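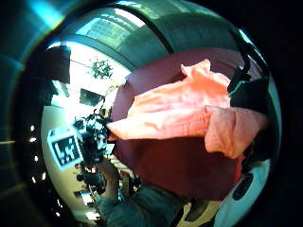
橙色织物，衬着一片深酒红。

会议旅游这门生意，小城能不能做？Plidemville 给的答案是，能，但得挑着做。

五年前这里没有会展中心。现在也没有。有的是一座改建的旧粮仓，主厅坐得下403人，再多就得开侧门，加折叠椅。当地会议局干脆把这个数印在宣传册封面上，意思很明白：上千人的大会，请去 Daltura。

Daltura 确实大。机场近，酒店连成片，一场1000人的年会说接就接。可贵也是真贵，七月尤其贵，房价翻着跟头往上走。不少协会的秘书处这两年开始往外看，看来看去，看到了坐火车两小时的 Plidemville。

我去的那几天正赶上一场土壤学的研讨会，240人，三天。报到台设在河边，领胸牌，领水壶，没有资料袋。会议手册？扫码。茶歇是本地面包房做的，咸的比甜的好吃，第二天上午十点半就抢光了，后到的只剩咖啡。

住是个问题。全城像样的客房不多，最大的一家 Sasaki 旅馆，正好100间，其余的人散在民宿和河对岸的学生宿舍里。会议局安排了接驳车，早上两班，晚上一班。晚上那班九点四十就走，喝高兴了的只能走回去，过桥，上坡，路灯稀稀拉拉。有人抱怨，也有人说这是三天里聊得最透的一段路。

钱怎么算？会议局的办法是不给大额补贴，给服务。场地费打折，市内公交凭胸牌免费，代办签证函。另外有一条，主办方得留半天给城里：办一场公开讲座，或者去中学上一节课。起初有人嫌麻烦，后来倒成了卖点，申请表上专门有一栏，填得密密麻麻。

接下来要看 Plodard 项目。老火车站北边的货场，计划改成一座中型会议楼加酒店，图纸已经公示，争议不小。赞成的说再不扩容，客人就真留不住了。反对的担心楼盖起来，冬天空着，维护费谁出？会议局的人在的回答上很谨慎，只说旺季的档期已经排满，淡季还在谈。

淡季确实难。十一月以后河上起雾，火车减班，粮仓的暖气要提前一天开。去年冬天只接了几场小会，其中一场还是本地牙医聚会。

实用信息：从 Daltura 中央站乘区间车，两小时，中途不用换乘。粮仓会场步行可到，出站左转沿河走。七月开会的话，房间务必早定，周边镇子也会满。餐馆多数下午两点到六点不开火，排议程的时候留意一下，别把午饭拖的太晚。

（2023年5月12日）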